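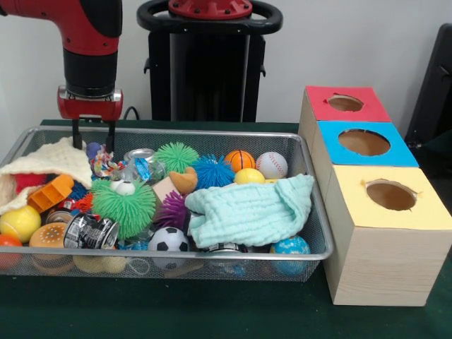
Toys in a wire mesh basket

The Orkstead to Ratimton Road Race is a point-to-point running race held each November between the towns of Orkstead and Ratimton. The course is 11 miles long and follows the old county road for most of its length. A shorter race, the Ratimton Three, is run the same morning on streets near the finish.

Course

The race starts outside the Orkstead post office and heads east. The first two miles are flat. Runners then cross the river on the Mill Street bridge and begin the climb known locally as the Long Pull, which gains most of the course's elevation between miles three and five. The road levels out through farmland before dropping into Ratimton, where the finish is on the high school track. Runners complete three-quarters of a lap before crossing the line.

The course was changed once, when the Mill Street bridge was closed for repairs. That year's race used a detour along the south bank and came out slightly short, and times from it are not counted toward course records.

Because the finish is lower than the start -- and the two points are far apart -- times cannot be used for most record purposes.

History

The race grew out of a fall training run shared by the two high school cross country teams. It was opened to the public the following year, with a small field made up mostly of former team members. Entries were taken by mail or at the start line until online registration was added.

In February 2018 the race was renamed the Odetti Orkstead to Ratimton under a sponsorship agreement with Odetti, a regional chain of hardware stores. The earlier name returned when the agreement ended, although some road signs still carry the sponsor's name.

Participation

The largest field to date had 1,622 entrants, of whom 1,369 finished. Rain and a strong headwind on the second half of the course led many runners to drop out at the mile seven aid station. Runners must be at least 16 years old to enter the main race. The Ratimton Three has no age limit.

Awards

The first man and first woman each receive the Joshi Cup, a pair of matching trophies kept on display at the Ratimton public library between races. Age group winners receive a plaque. There is no prize money.

See also

Ratimton Three
Point-to-point race
List of road races by distance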